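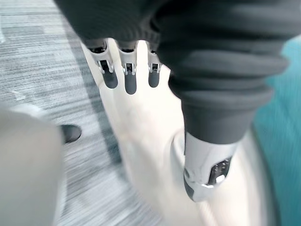 Members who join the series discussions late often ask how anyone remembers which episode first mentioned a minor character, and Na-rae Seol put the matter plainly in a message to the group: by the fourth season she could no longer tell a deliberate callback from a line that only sounded familiar. The procedure set out on this page is intended to address that difficulty. It applies to any scripted television drama, whether viewed weekly or in one continuous run.

What you will need

A copy of the episode list, a notebook or spreadsheet, and a means of pausing playback. Subtitles should be switched on for the first viewing of each episode. Members using the Wikomari template will find the columns already labeled.

Step 1. Set up the log

Create one row for each reference you intend to record. Every row should contain the season and episode number, the playback time, the exact words spoken, and the name of the character speaking. Leave a final column blank for the source of the reference.

Step 2. Watch the episode once without stopping

The first viewing is for the story. If a line or prop seems familiar, note the playback time and continue. Do not attempt to identify it at this stage.

Step 3. Return to the marked times

Watch each marked passage again, beginning 12 seconds before the time noted. Copy the dialogue in full. Where the reference is visual – a costume, a piece of set dressing, a camera move – describe it in one sentence.
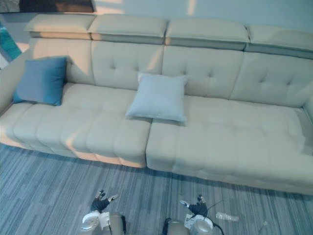

Cream tufted sectional sofa, four headrests along the back.

Step 4. Assign a category

The log uses 3 categories. An internal callback points to an earlier episode of the same series. An outside homage points to another series or film. An unconfirmed entry is one for which no source has been located. Entries may be moved from one category to another at any time, but the original category should remain visible in the notes.

Step 5. Confirm the source

An outside homage requires the title of the earlier work and the episode or scene concerned. A general similarity of plot is not sufficient. Interviews with writers may be cited, provided the publication and date are given. Fan summaries may be used to find a source but may not be cited as one.

Step 6. Submit the log

Send completed logs to Rosalía Gallardo or Jianhua Cai at the end of each season. Submissions are checked against the shared index, which held 769 confirmed entries at the close of January. Duplicate entries will be merged and both contributors credited.

Notes on spoilers

Logs for a series still being broadcast must be marked with the latest episode covered. Members who have not reached that point should open only the tabs for seasons they have completed. Episode titles may themselves reveal events – use numbers in the subject line of any message.

Requests for the template should be sent to Yiran Shen.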